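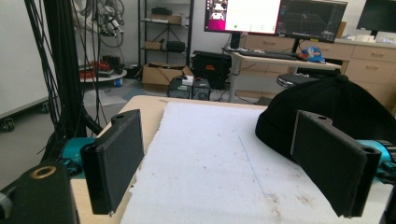

Budgeting a gripper station, session 4 notes. Start with what wears out, not the arm. Arm is the big number and everyone stares at it, but you buy it once. Finger pads go first, then cables, then whatever you cover the table with. Foam board is cheap and kind to soft things (a knit beanie, say) but it crumbles at the edges and stains, so put it under consumables and order by the pack. Same line as pads.

**Quote exercise**

- Heitmann: $1178 per gripper, pads extra
- Drollari: no price yet, chase before April
- Spare pads: 13 pairs for the year
- Contingency: $2000, dont touch it for freight

Freight goes on its own line. So does tax. Last year's groups folded both into "misc" and couldn't explain it afterwards.

**Floor and power**

Draw the room before you order. Computers, monitors, shelving, a stool, somewhere for the cables to run. Cable managment is a real cost: trays, ties, labour to fit them. Measure the doorway too.

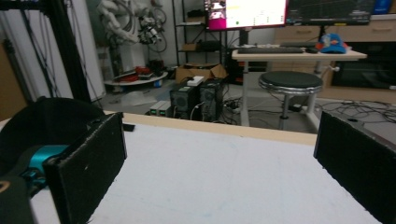
Marlene Hinrichs reckons the pad figure is too low. Her group at Umesero went through 19 pairs in their first year and paid rush shipping on the last few. She'd take the extra from contingency and write down why.

Fair point. Redo your sheet both ways, bring both totals.

**For next time**

- one-page budget, three headings: once only, yearly, just in case
- lead time beside every item
- who signs off, and up to what ammount

Dimau catalogue is in the shared folder, old prices, use for part names only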